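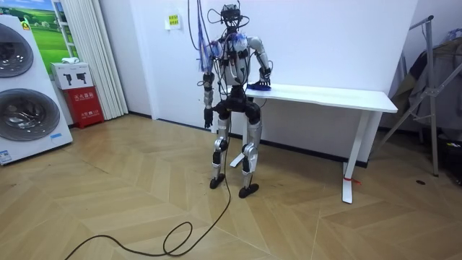
Humanoid unit: tether and cable routine revised

The Wistier humanoid is back on its daily schedule after 2 shifts of maintenance. The work covered the overhead lines, the floor cable and the right arm. The new routine takes effect September 27, 2019, and replaces the sheet Mekberg supplied with the machine.

The overhead lines are now checked before power-up, with the robot standing and both feet flat. Leave enough slack for a full knee bend. A line that goes tight at the bottom of the bend loads the sensor head mount, and the head calibration then drifts. Drift was the cause of fault 923, which stopped the machine seven times last quarter.

The floor cable was replaced with a longer one. Lay it out in open loops in front of the feet and keep it off the desk legs. Do not coil it tightly. Before any walking test, move the loops to the side away from the direction of travel and run one slow step by hand control.

Both hands were opened and cleaned. The finger tendons on the right hand had stretched and were reset to the Vastdale values. Covers stay on for all contact work at the desk. Change a cover when the fingertips show wear, and rerun the grip zero afterward, as the added thickness shifts the reading.

Shoulder wiring is to be inspected every 700 operating hours. Look for rubbing where the bundle passes over the joint. Replace damaged ties one at a time so the bundle keeps its path.

Spare knee actuators are on order from Wojcik and are due in October. Until they arrive, squat tests are limited to half depth. Log all stops under the fault number shown on the controller.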